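About Kokness

Kokness collects demonstrations for people who are teaching robots to use their hands. Customers send us a task and we send back a few thousand examples of it, done by a person steering the arms, mistakes labeled as mistakes.

Adebayo Balogun started the company after three years of writing software that was supposed to make this kind of work unnecessary. Heikki Hämäläinen joined the next September to run the floor and still does, mostly from a stool he won't let us replace.

We have 15 operators. They train on our Lenda course, 200 practice runs before anything they record goes to a customer. Most of them come from jobs that needed patience: dental labs, watch repair, one kindergarten.

A typical order is 3,000 episodes. Between episodes the operator moves things to new spots, because a model that has only met a screwdriver in one place will reach for that place forever. It is exactly as glamorous as it sounds, and the coffee is good. 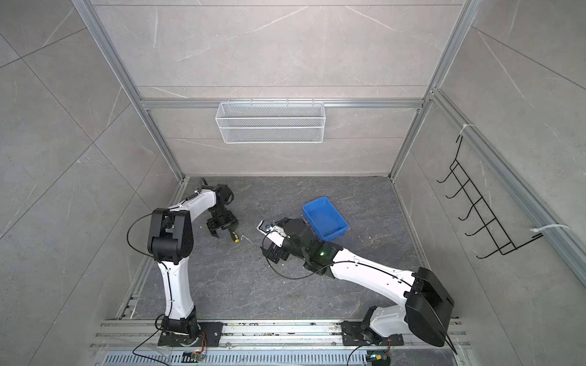

Two-arm cell, tool and small-part handling.

Our cells are built in house at Llanos, and our review team sits upstairs at Jendell, where every episode gets watched by a second person before it ships. Visits are by appointment. Please don't bring us your printer.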